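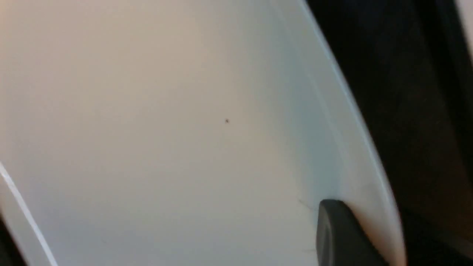
Figure 3. White curved surface with one small dark speck, seen close to the rim.

4.2 Residual marks on smooth white surfaces

The second group of household items consists of pieces with a smooth white surface, such as bowls and basins. In the Storkden inventory we recorded 2,319 close views of household items, and 1,572 of them belong to this group. The coding was done by the first author and checked by Beltrán in March.

A mark was coded as "residual" when it was small, isolated and darker than the surface near it. Figure 3 gives a typical case. The speck is brown-black and stands alone in the open area, well away from the grey band beside the rim. On such a pale ground even a very small dot is easy to find, and the two coders had no disagreement about it. We did not try to decide if a mark is food, dust or damage of the surface — this can not be judged from one view only.

More difficult were the shaded parts. Where the surface becomes steeper before the rim, the color changes from warm cream to a cooler blue-grey, and soft streaks follow the curve. In the first round several streaks of this kind were coded as stains. After discussion we agreed that a change of tone which follows the shape of the item is shading and should be left out. The rule was added to the Tistent coding sheet, and all views of the group were coded again with it.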